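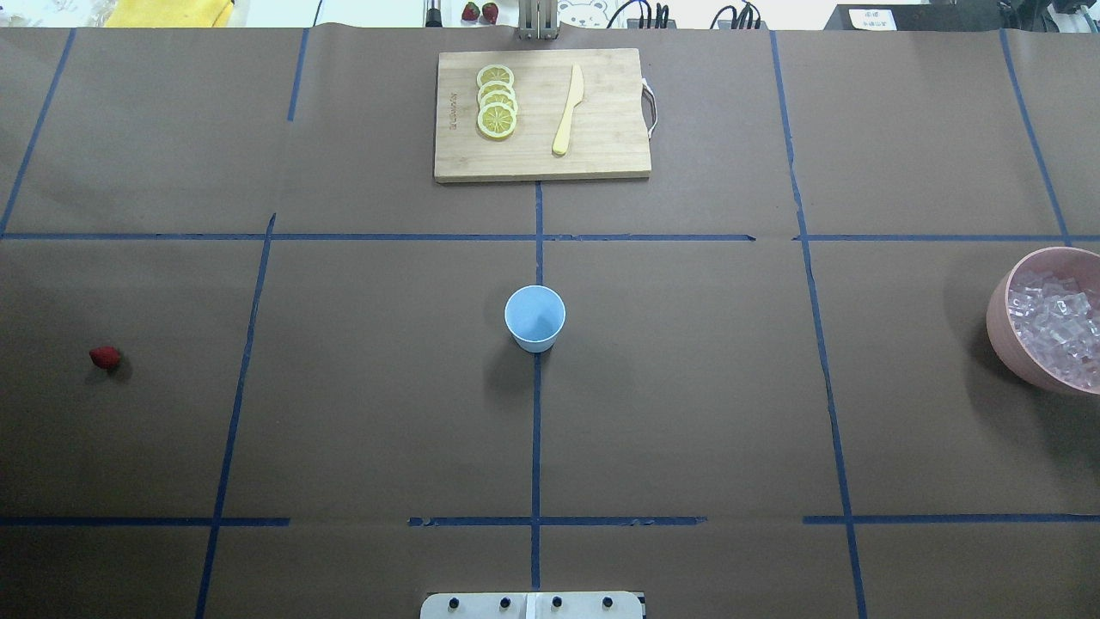
Lemon slices on the bamboo board, kraft paper and blue tape underneath.

26/04/2019

Right, lemons! Dorothy wants a slice that looks good on the Nesholm drinks trays and doesn't fall to bits when somebody picks it up, so I've been cutting since I got in and the whole room smells lovely. Four on the board at the moment, overlapped in a column on the left half, bottom one showing its full face. I like them like this — you get a bit of rind and a bit of pith from each and they don't take up much room.

Marcus thinks they should be thinner. I tried a few thinner ones earlier and the middles tore as soon as I lifted them, but that might be my knife (it needs a proper sharpen, and the good one is still over at Fothergill with Shirley). Will try again once it's back.

The tape grid is a bit of a wonky affair, I know. Some of the lines have drifted and the bottom one has gaps in it. Lamduan, if you're redoing it, could you leave the top middle for the board? It's handy there, with the string loop on the right where I can grab it. The paper can stay, a few creases don't bother me.

Batch weighed 326 g before cutting. Put the ends in the tub in the fridge, second shelf, please don't bin them — Shewit wants them for cordial.

Still to do: 8 slices laid flat in the cold overnight, 8 stacked like these, and see which lot looks sorrier in the morning. Also ask Dorothy whether she wants the pips out. I've been leaving them in so far and it's a right faff otherwise.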